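Most people who write to us about the Pladetti bag gloves start with the same worry, that they already own a pair of gloves and can't quite see why they would want a second one. It's a fair question, and I asked it myself for years (my first coach asked it louder). The short version is that sparring gloves are built to be kind to the person you're hitting, and a heavy bag doesn't need kindness. It needs you to come back the next evening with your knuckles and wrists in good order, and that is the job we had in mind when we drew up the Pladetti.

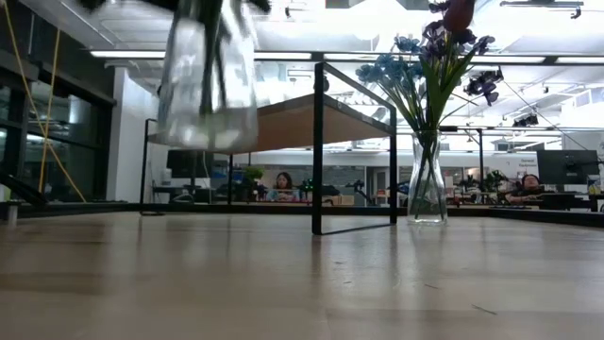

**Thierry Joly**
*Head of glove design, Grasitz Boxing*

I've been making gloves long enough to have strong feelings about thumbs. On the Pladetti the thumb is stitched close to the palm, with a little curve to it, so your fist closes the way it wants to close and you aren't fighting the glove by the third round. We went through 5 versions before I was happy, and Aparecida Conceição, who runs our cutting table, would tell you I still wasn't happy with the last one. She's right, but it was December and we had to stop somewhere!

The padding comes in 2 layers. There's a firm foam next to the bag, which takes the sting out of a hard right hand, and a softer one against your knuckles so that long sessions don't leave you sore. It will feel stiff out of the box. Give it a week of easy work, jabs and light combinations mostly, and please don't try to hurry things along by sitting on them or leaving them on a radiator. I've seen both, and the gloves did not thank anybody for it.

## Sizing

The Pladetti comes in small, medium and large, and we'd ask you to measure around your hand with your wraps already on. If you land between two sizes, go up. A glove that pinches across the knuckles won't loosen enough to be comfortable, whereas a slightly roomy one can be snugged down with the strap.
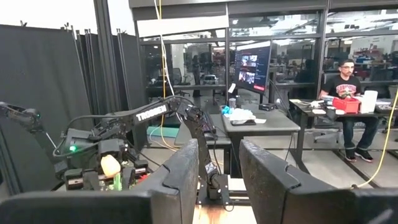 The strap itself is wider than the one on our old Sethi glove, and it goes once all the way around the wrist before it fastens. Some of you loved the Sethi and have written to say so, and I read every one of those letters. If you have a pair that's still going, keep using it, and we'll happily go on selling you replacement straps for as long as the stock lasts.

## What's in the box

- One pair of Pladetti bag gloves, in black or oxblood
- One pair of cotton hand wraps
- A mesh carry bag, with room for your wraps and a jump rope
- A care card, which I'd love you to read before you throw it in a drawer 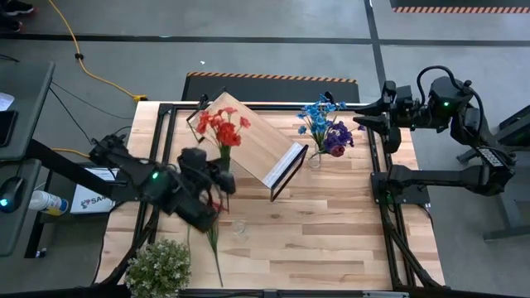
## Care and repairs

Open the gloves up wide after every session and let them air somewhere dry, well away from direct heat. Wipe the outside with a damp cloth, wipe the inside too if you've had a hard night of it, and never put them in the washing machine. Stuffing them with newspaper works just as well as anything you can buy.

If a seam goes in normal use, send the pair back to us and we'll restitch it. Repairs usually take 15 working days, a little more when the club season starts. Put a note in with your name, your return address and which glove is giving you trouble, and wash your wraps first if you're sending those along too.

The Pladetti also fits the drying rack we make for the Bestarano locker, sold separately.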